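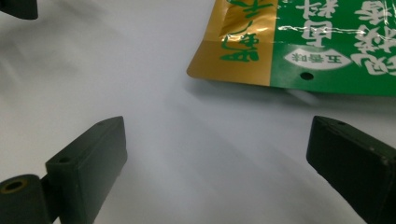 A packet of five-spice flavor food and the fingers of a hand-held gripper.

The Pudstead collection is a set of 1404 recorded examples used to train robots to handle packaged food. It was begun in March by Lucía Echevarría and Severino Segura. Each example is made by a person holding a gripper fitted with a camera. 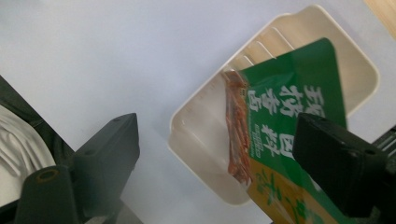
Packets and trays make up the largest group, with 415 examples. Each task is recorded from 3 starting positions, and failed attempts are stored separately.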